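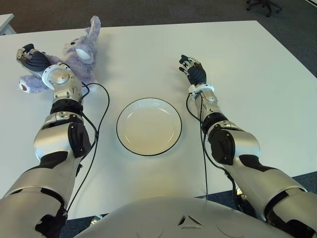
1 min read

Home | Tickets | Guides | Contact

Collero mail: newsletter stuck in outbox
Opened by Kurniawati Nugroho, Flultstead office

Since the update in April I cannot send our newsletter. The message stays in the outbox and the bar stops at 98 per cent. Small messages without attachment go normally. I have restarted the program 2 times, and I also tried with the cable in place of the wireless – the same result.

Reply from Freya Fothergill, Vastier support

Please check the sending time limit under Accounts, Advanced. What number do you see there? 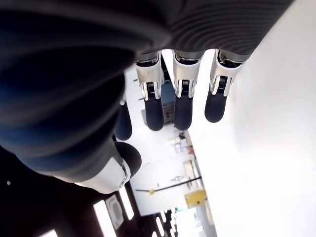 What I changed

The limit was 2 seconds. I have put 90, saved, and closed the program completely before opening it again. The newsletter left the outbox at the first try, and my colleague confirmed that she received it with all the pages.

One question is still open: will the next update put the old number back? Please leave the ticket open until I know this.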